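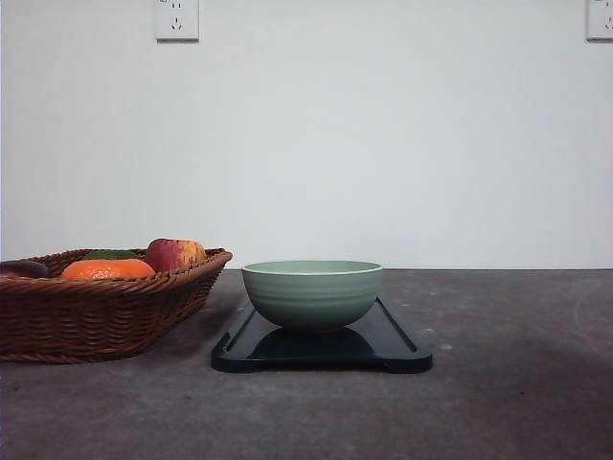 Abb. 1: Arbeitsplatz mit Obstkorb, Tablett und Schale

Sitzung 8: Automatisierung am Arbeitsplatz
Souad Zerouali, Dezember 2024

Fallbeispiel Skindberg, Betriebskantine mit 792 Essen pro Tag. Das Anrichten der Tabletts lag bisher bei 17 Beschäftigten. Seit Januar übernimmt ein Greifarm einen Teil davon.

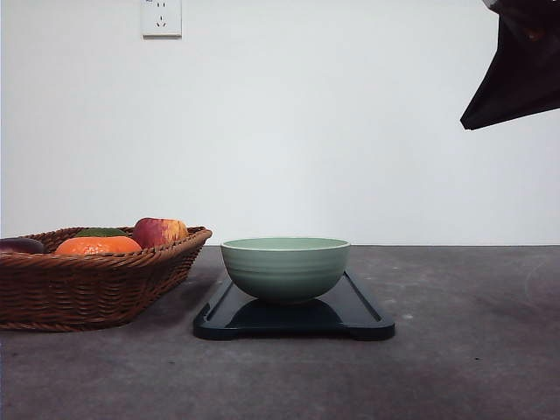 Abb. 2: Derselbe Tisch mit Greifer

Entscheidend für die Beschäftigten ist der neue Zuschnitt der Aufgaben. Die Küchenhilfen geben Handgriffe ab und überwachen den Ablauf. Auch der Platz wird anders eingerichtet: Korb und Tablett stehen getrennt, die rechte Tischseite bleibt frei. Loubna Ragab (Schichtleitung) berichtet von weniger Heben, aber auch von weniger Gesprächen.

Zur nächsten Sitzung: Text von Chukwu lesen, Abschnitt zur Einarbeitung. Notizen zur Frage mitbringen, wer bei Störungen entscheidet.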